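Home » Features » Home Life » The long goodbye to ironing

The long goodbye to ironing

February 23, 2022

Filed under: Home Life, Laundry, Habits

My grandmother ironed tea towels. Also pillowcases, hankies, vests, and on one occasion that went down in family history, a pair of pyjamas belonging to a visiting doctor. My mother ironed shirts and school uniform and sheets if people were coming. I iron for funerals.

Three generations and the whole thing has more or less gone. No announcement, no big moment. Just a board at the back of a cupboard with a cover that went brown in one corner years ago.

I've been asking people about it all winter. Friends, the woman in the dry cleaner's, a man on a train who was carrying an ironing board and so was asking for it really. Everyone has a view. Nearly everyone gets a bit defensive too, either way. The ironers think the rest of us have given up. The rest of us think the ironers have too much time. Neither is quite fair.

Where it went

Start with the cloth. Cotton creases, linen creases worse, and for a long time that was most of what hung in a wardrobe. Then came the mixes, the drip-dry shirt, the stretchy trousers, the jersey everything. You could hang it up wet and wear it. My dad had a drip-dry shirt in a colour he called sand and he wore it on every holiday I can remember, rinsed in the basin at night, dry on the balcony by breakfast.

Then offices. The shirt was holding ironing up, if you like, and once the shirt went the rest followed. Jumpers at work. T-shirts at work. Then two years of no work to go to, or work from the kitchen, when only the top third of anybody mattered and even that was blurry. One friend bought a good steam iron in March 2020, terrible timing, and it was still in the box when she moved house.

And tumble driers. If you take things out while they are warm, and fold them straight away, you get away with a lot. If you leave them in there overnight you get a sort of fabric walnut. I speak from experiance.

The people who still do it

They're not who you'd think. Yes, some are older and some have been doing it on the same evening of the week since they were married. But I met a student who irons before exams because it settles her. A chef who does his own whites and won't let anyone near them. A new father who irons muslins, tiny squares of cloth that will be covered in milk in minutes, and who could not tell me why. He just likes the pile.

The pile comes up a lot. So does the smell. Hot clean cotton with a bit of steam coming off it is a smell most people over forty can call up without trying, and it usually comes with a kitchen attached and a radio on. Football results. A play they weren't really listening to.

One woman in Pindurmont told me she does all her thinking at the board. Can't think sitting down. She decided to leave a job halfway through a duvet cover and finished the duvet cover before ringing anybody. She has a linen press on the landing that came from her aunt, shelves lined with paper, everything squared off with the folds facing out. I wanted to get in it and shut the door.

The small business of it

Somebody's still making money here. There are ironing services in most towns, often run out of a spare room or a unit behind the garage, and the ones I rang were busy. Charbonneau, which does pick-up and delivery across our side of the county, charges by the item and has a 14 item minimum. Shirts are still the bulk. Then bedding, then (this surprised me) curtains. People will live with a creased shirt but a creased curtain is at you all day.

They told me their best customers have perfectly good irons at home. It's the time. A basket of it takes an evening and the evening's gone on something else. You pay somebody and a stack of flat things comes back in a bag, and for a day you feel like a person whose life is in order.

The kit has split in two. At one end, the cheap iron that lasts until it starts spitting brown water on something white. At the other, the big steam generator with its own tank and a hose, sold like a small car. I borrowed one, a Nelum, for a fortnight. It cost its owner 300 pounds and it is, annoyingly, brilliant. Linen trousers flat in one go. I ironed a tablecloth. We don't have people round. I ironed it anyway.

Then the handheld steamers, which everybody under thirty seems to own. Hang the thing on a door, wave steam at it, go out. It won't give you a crease down a sleeve but who wants one.

Cloth, and getting it wrong

Most people who say they hate ironing were never shown. I wasn't, not properly. I picked it up from watching and got half of it backwards. So, from the ones who know, and in no sort of order:

Iron things damp. This is the big one. Bone-dry cotton fights you the whole way. If it's gone too dry, sprinkle it, roll it up, leave it a bit and come back.

Cool things first, hot things last. An iron heats up quickly and cools down slowly and if you do the linen first you'll be standing there waiting to do the silk. Or not waiting, and ruining the silk.

Collars from the points inwards. Inside of the collar first. Dark things inside out or they go shiny on the seams, and shiny doesn't come back.
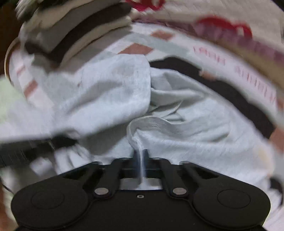 Black gripper, up close, with fabric beyond the jaws.

Embroidery face down on a towel. Buttons, go round them, don't go over. Don't iron anything with a stain on it becuase the heat sets it and you've then got it for good.

And empty the tank afterwards. Every single person said this. None of them do it.

What about the leccy

Worth a word, with bills the way they are. An iron pulls a lot while it's heating and it's heating on and off the whole time you use it. Doing one shirt each morning means warming it up from cold each morning. A big batch is cheaper. My grandmother knew this, or knew something like it from when the irons sat on the range and you had to use the heat while the fire was up.

A friend who turned her board into a standing desk during lockdown says it has never been so well used. Adjustable height, folds away, wipe clean. She's got a plant on the iron rest.

The middle way

There's a group of us, I think quite a large one, who have drifted into not ironing but minding. We smooth. We shake things hard before they go on the line, peg them by the hem, fold them on the bed with the flat of the hand. Hang a shirt in the bathroom while the shower's running. Put jeans under the mattress, one man told me, like his grandad did in the army. Sleep on them. Done.

The bedding firm Cutimel sells a washed linen set that is meant to look slept in from new. Creases are the point. I've had a set on the bed since Christmas and it's lovely, very soft, and each time I walk past it some old part of my head says you haven't finished that.

I did iron something last week, as it goes. Pillowcases, two of them, plain white cotton from the market. Board up in the kitchen, window steamed over, the radio on low. It took no time at all. They went on the bed and I got in early with a book and the one on my side was still a bit warm in the middle.

More in Home Life: Darning for people who can't sew / The airing cupboard, a love story / 90 minute Sunday: a whole week's washing in one go / Reader letters: 1000 odd socks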